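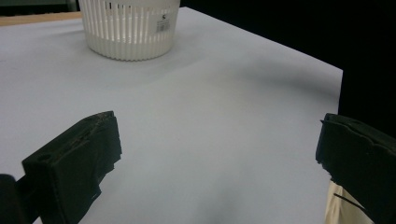
Slatted white basket on the covered table, gripper fingers open. The barcode label is on the right side of the basket.

Sernley open day: handling demonstrations

The Sernley workshop opened its handling area to visitors on Sunday from 14:00. Graham Hartley ran the bench demonstrations and Ah-rin Hyun took questions on data recording. This page covers the hand-held gripper bench. The conveyor cell and the Bozsik palletiser have their own galleries.

Notes from the bench

The gripper has two opposed fingers and is guided by the operator's hand. Finger position and camera view are logged together, and a session is normally closed after 200 recordings.

Finger wear was the most common question. The tips chip first, then the inner faces begin to fray. Kazuhiro Tanabe's advice is to inspect both fingers after every 300 grasps and to change them as a pair, so that the closing force stays even.

Thin-walled containers are approached square to the side wall. Slatted walls flex under load, and the grip is best taken near the bottom rim if the slats close up into a solid band there.

The slides from Ehsan Rana's talk on the Jitent logging software can be requested at the Sernley front desk, extension 997.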